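Section 4. Setting Up the Coltar Label Printer and the Sample Log

Revised September 8, 2024
Applies to the Coltar desktop printer and the Bhat sample log at the Barnia site

Read this section with the maker's booklet next to you, and when the two disagree, try this one first. The booklet says the printer is ready to use out of the box. Ours was not. It also promises labels that "stay put for life," and does not say whose life.

4.1 Before you start

You will need the printer, its power brick, the USB cable, one roll of tube labels, one ribbon, and a login for the Bhat log. If you have no login, ask Christos Tsoukalas. The "Request Access" button on the log's front page sends a message to an address that has been dead since the Fokbridge changeover.

Put the printer on a bench that does not share a power strip with a centrifuge. The booklet claims this makes no difference. We moved ours and the blank labels stopped, which may be a coincidence, but leave it where it is.

Caution: Do not use the wireless setup. It works on the day you set it up.

4.2 Loading the roll and ribbon

1. Switch the printer off. The booklet allows loading with the power on. Don't.

2. Press both side latches and lift the lid until it clicks. If it doesn't click it will fall on your hand.

3. Set the roll on the spindle with the labels facing up. The drawing inside the lid shows them facing down. The drawing belongs to an older model.

4. Feed the end of the roll under the gray guide and out the front slot. Leave one full label sticking out.

5. Slide the guides in until they touch the paper, then back off a hair. Guides that pinch will print slanted text, and the software will report that everything is fine.

6. Fit the ribbon with the full spool at the back. Turn the front spool by hand until the ribbon lies flat.

7. Close the lid and press on both corners. Pressing in the middle closes one latch and gives you a convincing click.

Note: Buy only the resin ribbon. The wax ribbon is cheaper and prints a very nice label that wipes away with alcohol. The supplier describes it as "alcohol resistant." Þórarinn Norðdahl wiped a label once with an ordinary pad and was left holding a clean white strip.

4.3 Connecting to the computer

1. Install the driver from the shared folder named Coltar_OLD. The folder named Coltar_NEW holds a driver that resets the label size every time the computer sleeps.

2. Restart the computer, even if the installer says you don't need to.

3. Plug in the USB cable and switch on the printer. Wait for the light to turn solid green. A blinking green light means one of several things, and the booklet gives the same advice for all of them.

4. Open the printer settings and choose the stock called "Tube, wrap."

5. Set darkness to 17. The default is lower and looks good on screen.

6. Set print speed to 3. Faster settings exist. The bar codes they make will scan on a new scanner in good light, and we have neither.

7. Print the test label. Scan it. Read the number on the scanner against the number on the label with your own eyes. A beep only tells you that the scanner read something.

4.4 Entering samples in the log

Enter the samples first and print afterward. The log will let you do it the other way around, and then give you two records with one number.

1. Choose "New batch" and type the batch name. Stick to letters, digits, and hyphens. A slash is accepted on this screen and rejected on the last one, after you have typed everything.

2. Pick the sample type from the list. If the type you want is missing, use "Other" and write it in the notes. Do not pick the closest match.

3. Type your initials. The log fills in the initials of the last person to use it, which is how Vangelis Gavalas came to be responsible for a batch entered during his vacation in August.

4. Check the start number. The log suggests one, and it is usually right.

5. Press "Save," then close the batch and open it again. If the samples are still there, they were saved. The green check mark appears in either case.

6. Press "Print labels."

4.5 Putting labels on tubes

Label the tube before it is filled whenever the job allows. The adhesive grips a dry, room-temperature tube best.

1. Wipe the tube with a dry tissue and let it stand.

2. Hold the label by its edges and start it below the cap, with the text running along the length of the tube.

3. Wrap it around and press it down with your thumb from the middle outward. Air bubbles under the bar code are the main cause of failed scans.

4. Keep the label off the cap. Caps get swapped, whatever the work sheet says.

5. Leave part of the tube clear so the fill level can be read.

6. Scan the tube, then put it in its place in the rack. Scanning a whole rack afterward saves very little time and hides mistakes.

Caution: Cap color is not an ID. The log has a "Cap color" field, and people treat it as if it settled something. It does not tell two tubes of the same color apart.

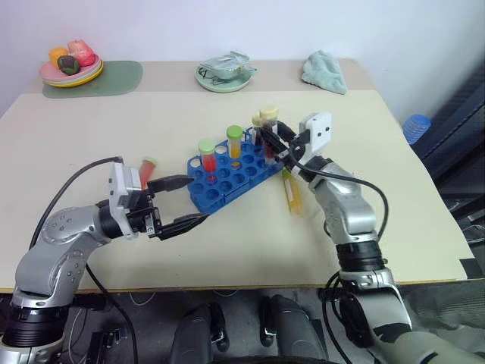
Green-capped tubes and the blue rack.

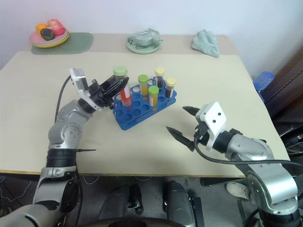
What should I do if a label comes out smudged and the log already shows it as printed?

Open the batch, select the one sample, and choose "Reprint." Keep the same number. Put the smudged label in the discard tray with a line through the bar code, and do not start a new record to get a clean label. The log will warn that a reprint "may affect data quality." We have looked for any effect and found only the warning.

4.6 Cold storage

The label stock is sold as freezer safe. Treat that as a hope until you have tried it with your own tubes. Stock that holds on plastic may lift on glass, and a label put on a cold tube may come off as soon as the tube warms up.

1. Let labeled tubes stand at room temperature overnight before freezing. The supplier says a few minutes will do. Yao-tsung Hsu tried both, and the tubes given a few minutes had lifted corners when they came out.

2. Freeze a spare labeled tube with the first batch from every new roll.

3. Take the spare out the next day and try to peel the label with a gloved finger. If it moves, do not use the roll for frozen samples.

4. Write the roll number and the result in the paper notebook by the printer. The log has a field for this. It cannot be searched.

4.7 Backups

The Bhat log says it backs itself up every night. It did write a file every night for a long stretch, and the files were empty. So:

1. After the last batch of the day, choose "Export" and save the file to the shared drive.

2. Open the file. Check that the last sample in it is the last sample you entered.

3. If an export holds more than 540 rows, split it by batch. Longer exports stop at that row with no message.

Note: The export puts the month before the day, whatever you set under "Region." Leave it alone. Fixing it by hand in a spreadsheet has made more bad dates than the log ever did.

4.8 When something goes wrong

Blank labels. Check that the ribbon is the right way around, then check that it is a ribbon for this printer. Both kinds fit.

Text creeping down the label. Run "Calibrate" from the button on the printer. The one in the software does nothing we can detect.

Error 105. The booklet calls this a "media fault" and tells you to replace the print head. Open the lid and peel the stray label off the roller. We have not bought a print head yet.

Scanner beeps, nothing appears in the log. Click in the "Sample" box and scan again. The last scan went into whatever window was open, so look there and delete it.

Log says "Connected" but will not save. Close it and log in again. Write down the numbers of any tubes in hand first.

If none of this helps, call Ourania Pappas before you call the Fokbridge help line. The help line will ask you to update the driver. See 4.3, step 1.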